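The garment-handling trial at Pruvholm was stopped at 4.10 on a Sunday morning, when the left arm of a two-armed robot closed on the cover of the padded bench it was working over and attempted to lift it. The force limit did not trip. The arm continued to pull for 31 seconds, until the night supervisor pressed the stop button on the far side of the cell.

There were no injuries. The bench moved a short distance on its feet, a gripper finger was bent at the root and a wrist bearing was later found to be damaged. By the standards of industrial accidents it was a small matter. It has nevertheless led Dalus, the company responsible for the installation, to withdraw the same software from its other sites, and to publish a fuller account of the fault than is customary in the trade.

The work itself is modest. Pruvholm receives used clothing in bulk, and the robot's task is to pick up single garments from a soft surface, spread them and pass them on to be graded. A padded surface was chosen in preference to a steel table so that the fingers could press down slightly beneath the edge of a garment without striking anything hard. In earlier trials on a bare table, the fingertips had worn quickly and thin fabrics had been missed altogether.

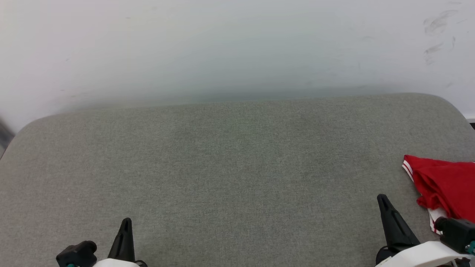
The two grippers at the padded surface, with a red garment at the right.

The choice of surface solved one problem and introduced another. A woven cover is, to a machine that judges its grip largely by touch, very much like a pair of trousers. When the fingers close on a fold of cloth, the motors report a certain resistance and the controller records a successful grasp. If the fingers have pressed too deeply into the padding and pinched the cover, the resistance is almost the same.

The designers had foreseen this. A second check, made by camera, was meant to confirm that whatever had been grasped was rising away from the surface. Where it was not, the arm was to open its fingers and return to its starting position. The inquiry found that this check had been working correctly until February, when an update to the motion software altered the order in which the two signals were read. After the update, a firm grasp reported by the motors was accepted before the camera had replied. The later answer was written to the log and had no effect on the arm.

The force limit should then have provided the last line of protection. It had been set at 90 newtons when the cell was first commissioned, a figure suited to the heaviest wet coats the centre expected to receive. During maintenance it was raised to 100 newtons to prevent a series of nuisance stops, and the change was not entered in the safety file. The pull on the bench cover remained just under the higher figure throughout.

Zulmira Salgado, who led the inquiry for the engineering consultancy Cardoso, considers the second of these findings the more serious.

"Software faults of this kind will occur, and one plans for them," she said. "A protective limit that has been changed without a record is a different matter. The people on shift believed they were working beside a machine set to one value when it was set to another." 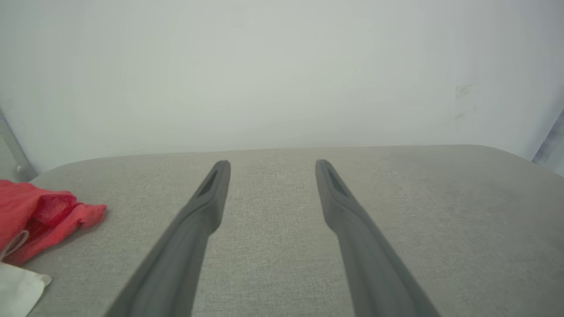

Her report also examines how the fingers approach the cloth. They are long and tapered, and they enter a garment most reliably at a loose fold, where there is material standing clear of the surface. On the night in question the arm had selected a point close to the hem of a flat cotton shirt. The tips slid past the hem, and the shirt was still lying on the bench when the supervisor reached the cell. A limit on how far the tips may travel below the height of the fabric would have prevented the pinch, and the report recommends that one be fitted in the controller itself, where a later update to the motion software cannot remove it.

Subscribe to our newsletter for features and industry news. You can unsubscribe at any time. By continuing to use this site you accept our use of cookies. Manage preferences

Dalus has accepted the recommendations in full. The supplier of the wrist units, Zirneler, has agreed to supply a version in which the force limit can be altered only with a key held by the site's safety officer. Stop buttons have been placed on both long sides of the cell at Pruvholm, as the supervisor had been obliged to walk round it to reach the only one available.

Trials have resumed by day, at reduced speed and with an operator present. Night running will not be permitted until Cardoso has inspected the new limits and witnessed 2 full shifts without an unexplained stop.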